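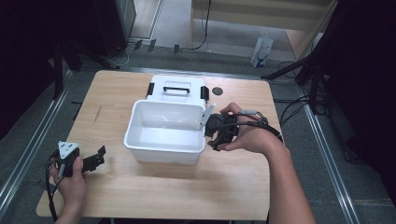
White storage box, lid open, latch clips on the lid.

Dondeck box tasks: opening, closing and clearing

README

Contents
1. Scope
2. Boxes
3. Table
4. Task list
5. Labels
6. Known problems
7. Changes

1. Scope

Dondeck is a set of short recordings of one household job: opening a lidded plastic storage box, putting it in order and shutting it again. The work was done at a table at the Nitcombe site. This file covers the boxes, the table surface and the wording of the labels. File formats and timing are covered in the Kanley notes, which should be read first by anyone loading the set from scratch.

2. Boxes

All boxes have a hinged lid and side latches. The white box is the reference item. Its lid carries a black handle along the top centre, with a black clip on the left and right edges. Replacement boxes were bought under the working name Bugti and are marked as such in the item column.

Treat the two kinds as separate items. The Bugti hinge is stiffer and its lid will not always stay upright when let go. Lids were not oiled or loosened before use.

A box is listed as "empty" when there is nothing on its floor. Labels and stickers on the outside do not count as contents.

3. Table

The top is light wood with a fine grain and is used bare, with no mat or cloth. Marks in the surface have been left alone and should not be labelled as objects. The grain is also uneven in places, and early labels mistook the darker lines for cracks.
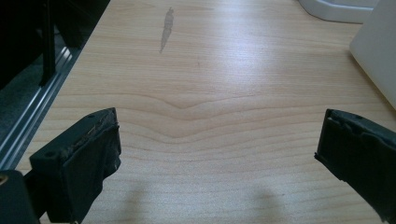 Talha Rajput asked whether the grain could be used to judge how far a box had slid, as the lines run straight for most of the width. They can, but only as a rough guide. The lines bend in places, and a box set down on a bend will look turned when it is square to the table edge. Use the table edge where it is visible.

The satin surface also throws back the overhead light. A pale patch on bare wood is labelled "table", the same as the rest of the top. Do not label it as paper, liquid or a cloth.

4. Task list

There are 5 tasks. Each is named by its goal.

open_box – both latches released, lid raised past upright or resting upright
close_box – lid lowered, both latches fastened
fill_box – loose items placed inside, lid left open
empty_box – items taken out and set on the table
clear_table – box and items removed, bare top left behind

A task is complete when the goal state holds and the hands have let go. A lid that is down with one latch undone is recorded as "part closed". The 2 latches are labelled separately, left and right as seen from the front of the box.

5. Labels

Box state takes one of four values: open, closed, part closed, unknown. Use "unknown" when the lid is out of view. Do not carry a state over from an earlier part of the recording.

Latch state takes "up", "down" or "unknown". A latch tab that is being touched keeps its last clear state until it has visibly moved.

Items are named with everyday words: cup, spoon, sponge, cloth. Colour is added only where two items of one kind share the table.

6. Known problems

Lid angle was judged by eye and is good to about 11 degrees. It should not be used for any measurement of the hinge.

Bare-table sections were at first left without a label. They now read "table, no box" wherever no box is in view, which does not mean that the box has been put away.

In fill_box, soft items such as cloths sometimes hang over the rim. These are labelled "inside" if the larger part is below the rim, and "on rim" otherwise.

7. Changes

January – latch labels split into left and right; "part closed" added. Older label files have not been converted and will fail the Kanley check on the latch column.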